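4.2 Recording garment examples on the bed station

Applies to Urnumen hand-held gripper, guide revision 2021-07-27.

1. Lay the garment on the sheet in a crumpled state. Do not smooth it.
2. Hold the gripper low, with both fingers in the wrist view and angled toward the garment.
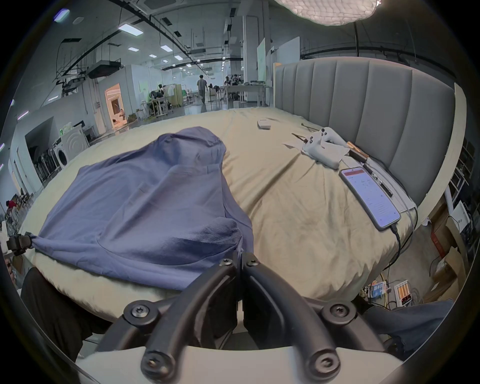
Reading time: 2 min

3. Start the recording, then wait for the tone before moving.
4. Complete one fold per example. Stop the recording with the fingers open.
5. Crumple the garment again and repeat. A full set is 60 examples.

Note: Controllers, phones and remotes may stay on the bed – keep them clear of the garment.
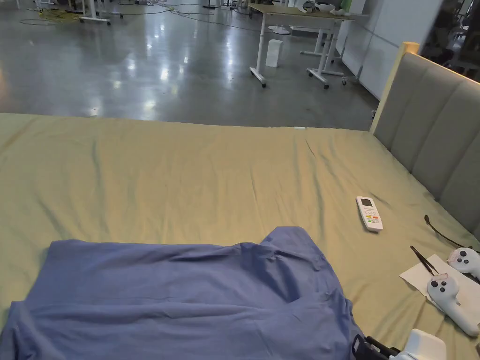 Fig. 4-2. Head view, blue garment at lower left.

Caution: Do not pull the gripper by its cable.

6. Name the set with the operator code and upload it. Sets with fewer than 60 examples are rejected at upload.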